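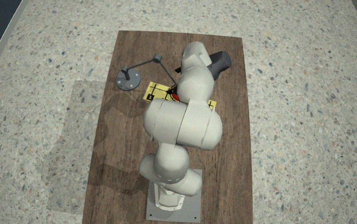 Warum bricht der nächtliche Notenimport in Memau immer beim selben Datensatz ab?

Weil in Datensatz 994 ein Steuerzeichen im Titelfeld steckt, an dem der Parser aussteigt. Zeichen raus, Import neu anstoßen, Index neu bauen. Langfassung unten, bitte vor dem nächsten Anruf lesen.

2023-11-26
Von: Anwendungssupport Notenbibliothek Bakilana

Ausgangslage
Meldung kam aus der Ausleihe. Neue Chorpartituren nicht im Katalog, Lieferung aber laut Lieferschein längst erfasst. Suche nach Titel: nichts. Suche nach Signatur: nichts. Suche nach Komponist bringt nur die alten Ausgaben. Die Kollegin an der Theke hat dann von Hand Leihzettel geschrieben, die müssen noch nachgetragen werden (liegen im Fach unter dem Drucker).

Import läuft nachts, holt die Datei vom Skemdale-Server, schreibt in Memau, danach stößt Memau den Suchindex Usinari an. Alle drei Stellen kamen also erstmal in Frage.

Erster Blick, noch vor dem Kaffee
Skemdale erreichbar. Datei liegt da, frisches Datum, Größe plausibel. Abruf von Hand liefert Status 200, Inhalt vollständig, letzte Zeile sauber abgeschlossen. Damit war der Server für mich erledigt. Zertifikat auch noch gültig, hatte ich wegen der Sache im September im Verdacht.

Memau: Importprotokoll sagt "beendet". Kein Fehler, keine Warnung, nur "beendet". Erst ganz unten in der Detailansicht steht die Nummer des letzten geschriebenen Satzes, und das ist der direkt vor dem kaputten. Die Nacht davor dasselbe. Und die davor. Hat also schon länger geklemmt, ist nur keinem aufgefallen, weil hinten in der Datei immer die Neuzugänge stehen und letzte Woche keine kamen.

Usinari: Index aktuell, aber eben nur aktuell bezogen auf das, was Memau geliefert hat. Unschuldig. Dachte ich jedenfalls, siehe unten.

Was ich probiert habe und was nichts gebracht hat
- Import neu gestartet. Bricht an derselben Stelle ab.
- Dienst neu gestartet, dann Import. Gleiches Bild.
- Zwischenspeicher geleert. Dauert ewig, bringt nix.
- Paketgröße von 500 auf 200 runtergesetzt, weil ich an ein Speicherproblem geglaubt habe. Import läuft langsamer und stirbt am selben Satz. Damit war Speicher raus. Wert bleibt vorerst niedrig, stört nicht.
- Datei mit anderem Zeichensatz eingelesen. Bitte NICHT nachmachen. Danach waren sämtliche Umlaute in den Titeln zerschossen, aus der Frühlingssinfonie wurde Buchstabensalat. Sicherung vom Vorabend zurückgespielt, alles wieder gut, Zeit weg.

Fundstelle
Datei in einen Editor gezogen, der Sonderzeichen anzeigt, und zum Satz gesprungen. Es ist eine Motettensammlung, Verlagstitel über zwei Zeilen. Zwischen Haupttitel und Untertitel sitzt ein senkrechter Tabulator. Im normalen Editor sieht man gar nichts, da steht nur ein kleiner Abstand. Kommt ziemlich sicher aus der Textverarbeitung, in der der Verlag seine Listen pflegt, jemand hat dort einen weichen Umbruch gesetzt und die Zelle dann rüberkopiert.

Memau hält das Zeichen offenbar für ein Dateiende. Darum auch kein Fehler im Protokoll, aus Sicht des Programms ist ja alles ordnungsgemäß fertig. Ärgerlich.

Behebung
1. Arbeitskopie der Datei angelegt, Original bleibt unverändert auf Skemdale.
2. Zeichen durch Leerzeichen ersetzt. Ganze Datei durchsucht, war das einzige.
3. Nächtlichen Auftrag angehalten, sonst läuft der in den Handimport rein.
4. Import von Hand mit der Arbeitskopie. Durchgelaufen bis zum letzten Satz.
5. Auftrag wieder aktiviert.

Dann in der Ausleihe nachgefragt: Titel immer noch nicht zu finden. Super. Also doch noch Usinari. Der Index wird nur nach dem Nachtlauf angestoßen, ein Import von Hand löst nichts aus. Steht so auch im Handbuch, Kapitel Wartung, hatte ich überlesen. Neuaufbau von Hand gestartet, beim ersten Versuch Zeitüberschreitung, beim zweiten durch. Danach waren die Chorpartituren da, auch die Motetten, mit richtigem Untertitel.

Stichproben: Signatur, Komponist, Besetzung, Verlagsnummer. Passt alles. Dubletten gesucht, weil ich den Import ja mehrfach gestartet hatte. Keine, Memau überschreibt anhand der Verlagsnummer. Gut zu wissen.

Rückfrage aus der Ausleihe
"Müssen die Etiketten neu gedruckt werden?" Nein, die Etiketten kommen direkt aus der Erfassung und sind richtig. Nur bei Ausgaben, die während der Umlautpanne gedruckt wurden, bitte draufschauen. Wenn da komische Zeichen im Titel stehen: wegwerfen, neu drucken. Strichcode ist davon nicht betroffen, der Scanner nimmt auch die hässlichen.

Noch eine: "Kann man im Katalog sehen, ob der Import durch ist?" Im Katalog nicht. Auf der Memau-Startseite unter Aufträge, dann Details aufklappen und die Satznummer mit der Zeilenzahl der Datei vergleichen. Umständlich, geht aber derzeit nicht anders.

Offen
- Verlag anschreiben, damit die Quelldatei bereinigt wird. Solange das nicht passiert ist, kommt das Zeichen mit der nächsten Lieferung wieder! Mail ist raus, Antwort steht aus.
- Bis dahin Filter vor den Import hängen, der Steuerzeichen durch Leerzeichen ersetzt. Skript ist geschrieben, auf dem Testsystem eingespielt, auf dem Echtsystem noch nicht. Mach ich nicht am Sonntag.
- Beim Hersteller von Memau gemeldet, dass ein abgebrochener Import als "beendet" erscheint. Automatische Eingangsbestätigung erhalten, sonst nichts.
- Leihzettel nachtragen (Ausleihe).
- Anleitung Handimport ergänzen um den Punkt Index neu aufbauen. Der fehlt da komplett.

Status: Umgehung aktiv, Ticket bleibt offen bis der Filter im Echtsystem läuft. Wenn morgen früh wieder Titel fehlen, bitte hier reinschreiben und kein neues Ticket aufmachen, und bitte gleich die Signatur dazu, ohne such ich mir nen Wolf.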